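Household Employment and the Law of the Home
Handout for Unit 2: Written Terms for Live-in Workers
Minami School of Social Administration
Course lead: Osamu Hamada

Purpose of the unit

Unit 1 dealt with the history of paid work in private homes. Unit 2 turns to the agreement between the household and the live-in worker: what it should contain, how it is usually made, and what tends to go wrong when it is left unspoken. Students should read the Skollow case file before the seminar and bring a copy with them.

2.1 The spoken agreement

Most live-in positions begin with a conversation. A relative, a neighbor, or an agent introduces the worker, a monthly wage is named, and the worker moves in, often the same week. In many legal systems this is a valid contract. The difficulty is one of proof. When a dispute arises over wages or duties, each side recalls the conversation differently, and the worker has seldom kept any record.

Students should note the difference between a contract that is invalid and one that is hard to prove. Answers to last term's written assignment confused the two on a regular basis.

2.2 Duties

"General housework" is the phrase found most often in short agreements. It is too broad to be useful. A clause on duties should state whether the work includes cooking, laundry, child care, care of an older person, yard work, or the care of animals. If the worker is expected to help in a family shop or at a second address, the agreement should say so and should state the pay for it.

In the Skollow file the worker was hired to cook and clean. By April she was also minding two children from another household and serving at the family's market stall. The employer did not deny this. The argument was over whether her acceptance of the extra work, over a period of months, had changed the original terms. Consider what evidence would help either party.

2.3 Hours and standby time

The live-in worker is present in the home when not working, and this is the source of most disputes about hours. Three categories should be kept apart:

Working time: the worker is carrying out duties.
Standby time: the worker must remain available and may be called.
Rest time: the worker is free to leave the home or to decline a request.

A worker who sleeps in the same room as an infant, and who is expected to get up for that infant, is on standby at the very least. The treatment of standby pay varies by jurisdiction, and students must check the rules that apply where they intend to practice.

2.4 Wages and deductions

Wages should be stated as a sum, with a date and a method of payment. Payment sent to a parent or an agent instead of the worker should be treated with caution, even where the worker has agreed to it. Deductions for breakage, for food, and for the agent's fee should each be listed or ruled out.

The Lorkumell survey, which is on reserve in the library, collected replies from 419 households. Of these, 59 could produce a signed agreement of any kind. The survey is a small one and was limited to a single district, so it should not be cited as a national figure.

2.5 Room, board, and privacy

Room and board form part of the bargain and should be described in plain terms. The agreement should state where the worker will sleep, whether the door can be locked from the inside, what storage is provided, and whether bedding is supplied. Meals should be the ordinary meals of the household unless the parties agree otherwise. The worker's identity papers and telephone remain with the worker at all times.

2.6 Ending the arrangement

Loss of the job usually means loss of housing on the same day. A notice clause is therefore of greater practical value to a live-in worker than to most other employees. It should cover the length of notice, unpaid wages, the return of belongings, and the cost of travel home.

Seminar task

Draft an agreement of no more than 2000 words for the worker in the Skollow file, using the facts as they stood on her first day. Attach a short note on any clause you expect the employer to resist. The Plollitz template may be consulted for layout, but its clause on deductions is out of date and should not be copied.

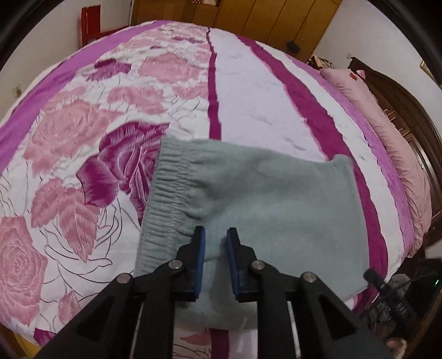
Drafts are to be handed in at the start of the seminar. Where a student has relied on a clause from a published model, the source must be given in a footnote. Late drafts will be read but will not receive written comments.

Comments (3)

evening_group
Is the note on resisted clauses part of the word limit or separate from it?

O. Hamada
It is separate. Please keep it to one page.

Marrow72
I worked live-in for years before I came to this course. Section 2.3 is right about the baby's room. We never got a cent for those nights.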